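Review: Orkis 2.1, a clutter-first grasp ordering method, on a two-arm bench

Orkis is a method for deciding which object to pick first when several touch or overlap. It ships as a planner package from Sirnow, with a paper and pretrained weights. I ran it for most of August on our own bench and compared it with Boltow, the nearest-object-first planner we have used until now.

The idea is simple. Most planners score each grasp alone. Orkis scores a grasp by what it leaves behind: whether removing a brick frees its neighbors or drags them along. The score comes from a small network that takes the wrist view and the fixed view together and returns a ranked list. Low-level motion is left to the existing controller.

Setup took an afternoon. The calibration script expects both views to be time-aligned and fails silently when they are not. The manual covers this in one sentence in an appendix. After that the package behaved well and did not crash during the test.

The task was clearing toy bricks from a white table, with and without household items left in the workspace. Each planner got 79 trials from matched starting layouts. A trial counted as a success if every brick was removed with no unplanned contact.
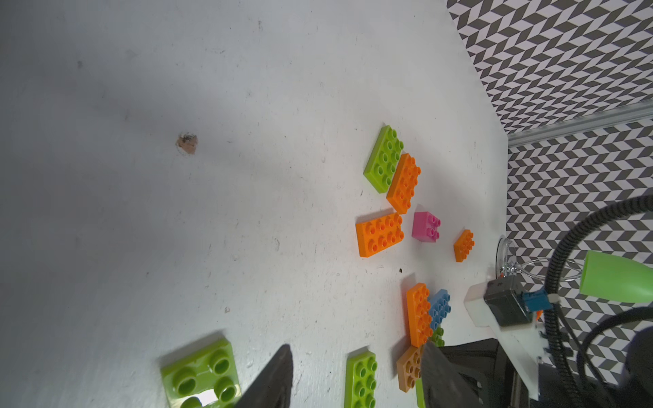
Bricks on the table, from the wrist and from the fixed view. 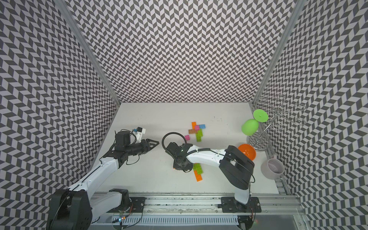
Orkis cleared 67 of the 79 layouts. Of the 12 failures, 11 were drag events, where a brick came up with a neighbor still pressed against it. Ospina, commenting on the draft, objected to the headline number. Matched layouts are fair to both planners, the comment ran, but a drag event three picks in is a different failure from one on the first pick, and a single success rate hides that. The same comment asked for results with one view disabled.

Both points are reasonable. I did not log pick index in a usable form, so the first stays open. For the second I ran 20 extra trials on the wrist view alone. The rankings became unstable between successive picks, and I would not run the method that way.

Boltow remains the better choice for sparse layouts. It plans faster, needs one view, and has nothing to gain from ordering when no bricks touch. In tight groups it often chose the closest brick even when that brick was pinned - the case Orkis was written for.

Complaints: the ranking threshold is hard-coded, the log format changed between 2.0 and 2.1 without a converter, and the two-arm mode only alternates arms. It does not assign picks by reach, so one arm can wait while the other makes a long move.

Recommended for cluttered tables with two calibrated views. Groups with a single camera should wait for the next release.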